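Fakison Workroom Supply

Home / Tables / Work tables / Praver butcher-block work table

Praver Work Table, butcher-block top

Item 2910 - 56 inch
Item 3845 - 70 inch

In stock, both sizes. Ships flat, legs off.

Solid wood top, narrow strips glued side by side, pale color. Oil finish from the shop, two coats. Good for a kitchen, a classroom, a craft room, a packing bench. People use them for all of it.

Quick note before you order - the sizes are the LENGTH of the top. Depth is the same on both. We get a lot of calls on this. If you need a deeper one, that's the Escobar, different page.

What you get

Top, oiled both sides
Four legs
Bolts and washers in a bag, taped under the top (look there first before you call us)
Hex key
Small tin of oil, enough for one more coat
Care card

No drawer. No shelf. Shelf kit is sold seperately and fits the 56 only for now. The 70 shelf is coming, Nerea is working on the brackets, hoping for March.

Putting it together

Two people for the 70, please. One can manage the 56 if the floor is clear. Lay a blanket down, top goes face down on it, legs on finger tight, then go around again and snug them up. Flip it with the legs already tight. Don't drag it by one corner, that's how the inserts get pulled.

Feet are adjustable. Turn them by hand. If it rocks on a flat floor, one foot is out further than the others, and if it still rocks after that write to Mirta and she will send a new leg.

Leave the bolts alone for a week and then give them another quarter turn. Wood settles.

About the top

Every one comes out different. Some are nearly even all over, some have a lot of tan and brown patches. We don't sort by color and can't match a photo. If you are buying two to go end to end, say so in the order box and we'll pull two that came off the same stack. No promise but usually pretty close.

Small filled spots are normal. So are color jumps between strips. A gap you can get a fingernail into is not normal, send us a picture.

You asked

Can I cut food right on it?
You can. It'll mark. Most people put a board down. The finish is food safe once it has dried, give it three days.

Can I clamp things to the edge?
Yes, any clamp that opens wide enough. Put a scrap of wood or a folded rag under the jaw or you'll get a dent. Dents come up a bit with a damp cloth and an iron, see care below.

Will it take a hot pan?
No. Trivet.

Is it OK in a garage?
If the garage stays dry. Not next to a heater, not against a damp wall. We've replaced a few tops that cupped and it was always one of those two.

Do you sell the top by itself?
Yes, ask Asger for the price, it changes with the lumber.

Can I screw into it?
Sure, it's your table. Drill first. Stay away from the ends, the strips can split there.

Care

Wipe with a damp cloth, then a dry one. Dish soap is fine. No bleach, no scrub powder, nothing with ammonia in it.

Oil it when it looks dull or when water stops beading. Twice a year in a kitchen, once is plenty for a craft table. Rag, thin coat, wait twenty minutes, wipe off everything that's left. Lay the rag out flat outside to dry - oily rags in a ball can catch fire. Please read that one again.

Marker comes off with rubbing alcohol, mostly. Then oil the spot. Paint, let it dry and pick it off. Deep scratch, sand with the grain, fine paper, and oil after.

For a dent: damp cloth over it, warm iron on the cloth, few seconds at a time. Works on small ones. Sand lightly once its dry.

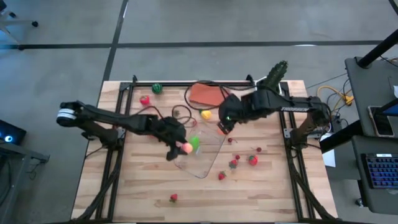 The plain pale surface shows things up well. Bright colors stand out. Toy food laid out on the wood, a bright green piece, a bit of orange, and you can find everything at a glance. Clear trays look nice on it too, the grain comes right through the bottom. You also get a fair idea of the strips from this one, how narrow they are and how the tan and brown patches land among the lighter ones. Yours won't have the patches in the same places, see above.

For little kids the standard legs are too tall. Ask for the short set when you order, no extra charge if it's swapped before shipping. Swapping later you pay for the legs.

Goes well with

Plamen stool, same oil, same pale color more or less
Felt pads for the feet, if you have a wood floor
Shelf kit (56 only, see above)
Big tin of oil

Shipping

Item 2910 goes by regular carrier, one long box. Item 3845 goes by freight and the driver only brings it to the curb. Have somebody there. Check the corners of the box before you sign, and if one is crushed write "damaged" on the slip even if the top looks OK. Without that we can't claim anything.

Orders in before noon go out the next working day. Freight takes longer, Marcelino will call you to set a time, so put a phone number that you pick up.

Returns

Thirty days, not oiled again, not drilled, in the box it came in. Keep the box! You pay the freight back on the 70. Cracked or cupped tops we replace for two years, any reason except water and heat.

From people who bought one

"Had the 56 in the kitchen since last spring. One ring from a coffee pot, came out with sanding. Would get it again." - Purificación Iglesias

"Heavy, which I wanted. Instructions are one page and the picture of the feet is upside down." - L., bought the 70

(Feet picture is fixed on the new sheet. Thanks.)

Questions on an order, write with your order number in the subject line. Parts and legs go to Mirta, prices and tops to Asger, delivery times to Marcelino. Phones are on until 4 pm.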